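The man who wants you to stop peeling oranges with a knife

He has agreed to meet at 10, in the back of the shop on the Skoncombe road, and he has brought a bag of oranges with him. I have brought some doubts. The owner of Plestavo, a small business that sells fruit boxes and, lately, two-hour classes in how to prepare what's inside them, charges for something most of us picked up by age six.

"People say that," he tells me, sitting down. "Then I hand them an orange and they dig a thumbnail in and get juice up to the elbow. So did they pick it up by age six?"

I say that they got the orange open, which was presumably the point. He lets that go by.

The class began three years ago as a side offering to the boxes, which come through a wholesaler called Cordeiro. Customers kept writing in to complain that the skins were too tight. He thought the fruit was fine and the customers were the problem, though he phrased it more politely in the newsletter. By his own count 1,314 people have now taken the course. I ask how many of them still peel the way he showed them. He doesn't know. He has never asked.

"What would they tell me? They'd tell me yes."

It is a fair point, and also a convenient one.

His method goes like this. Roll the orange under your palm on a hard surface, with some weight on it, for as long as it takes to say your own phone number. Take a shallow disc off the stem end. Work the flat of the thumb, never the nail, between the skin and the flesh, and turn the fruit instead of moving the hand. The white pith should stay with the peel. If it stays with the fruit, he says, you went in too shallow or the orange was picked too long ago.

I wonder aloud how a beginner is supposed to know which of the two it was.

"They don't, at first," he says. "That's the second hour."

We disagree for a while about rolling. I have read that it loosens the skin and I have read that it does nothing but warm the fruit slightly, and when I tried it at home on a bag from the supermarket I couldn't feel a difference. He says supermarket oranges are waxed and sat in cold storage and I might as well have rolled a tennis ball. I say that most of his students will go home to supermarket oranges. He laughs at that – the first time he has – and says they could always buy a box.

So there is the sales pitch. To be fair to him, he didn't hide it. A box costs more than the same weight of fruit in town, and he sold 3,206 of them last year.

He is at his most convincing when he stops talking about technique. Mess bothers him, and waste bothers him more. He can't stand to see peel in the trash, and he has views on candying it, drying it and dropping it in vinegar for cleaning windows. I ask if the vinegar works.

"It smells better than vinegar," he says. "On windows it works like vinegar."
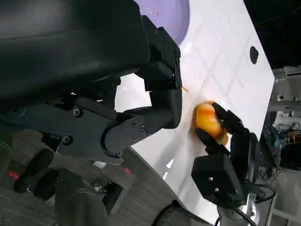
The first patch of skin is the one he makes everybody slow down for. Most people, he says, tear off one little piece, then another little piece next to it, and by the end they have a heap of scraps and an orange that looks chewed. He wants that first opening wide enough for the whole thumb. After that the rest ought to come away in two or three large pieces, and he is a bit snobbish about anything beyond three.

I peel one for him. It comes off in far more than three.

"You went in with the nail," he says.

I did. I also ate the orange, which was very good, sweeter than anything I had bought that month, and I told him so. He seemed more pleased by that than by anything I'd said about the class.

He sells a peeling tool as well, a curved plastic thing made by Skusard, and I expected a speech about it. He says to skip it unless your hands hurt. Some of his older customers can't get a thumb under the skin anymore, and for them it is worth the money. For everyone else it is one more item in the drawer. I asked why he stocks it, then.

"Because they ask for it," he says, and starts picking up the peel.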